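The Padlock Pages
Posted Apr 24, 2023 by Annunziata Serra

I have been buying safety padlocks for the Ogundipe workshops for long enough to have opinions about them, which my family would like me to keep at work. Anyone who has sat through my lockout talk in Bornow knows the rule: your lock, your key, your name, and your hand that takes it off again. The talk runs 40 minutes. The gallery is quicker.

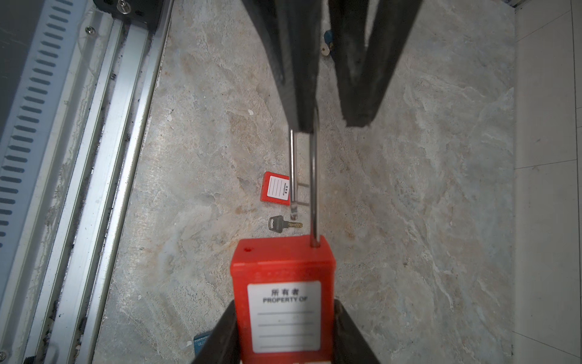 Most arguments about padlocks are arguments about handwriting. A lock with no name on it tells the next person that somebody, somewhere, would prefer they left the switch alone, and people have ignored stronger hints than that. The red ones come with a white label that says PROPERTY OF, with Chinese characters above it and four lines for the owner. All four lines are blank. Four lines is generous, too -- Jarosław Adamczyk, who has one of the longer names in the Fladthorpe shop, gets his onto one and uses the rest for his extension number, 2158, and a short message about putting things back.

Color starts the other arguments. At Skidska red was for the electricians and blue was for the mechanics, until July, when a box of 500 arrived all in red and everybody became an electrician. We now go by the name on the label, and color is a matter of taste.

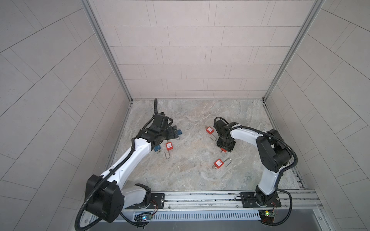 Red and blue padlocks on the marble-patterned floor, mixed company.

Shackles deserve a word. Long ones go through the awkward hasps and rattle about in the easy ones. Short ones are tidy and never reach. I order both and am blamed for both.

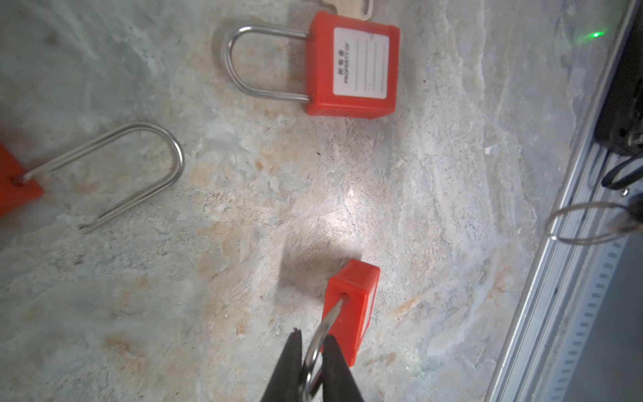 Keys are a sorer subject. The Fladthorpe key cabinet has 16 hooks and a good deal more than 16 keys, so the surplus lives in a mug. Jarosław has asked me to retire the mug. I have asked him to label its contents first, and there the matter rests.

More from the Bornow stores when I next get over there with a fresh marker.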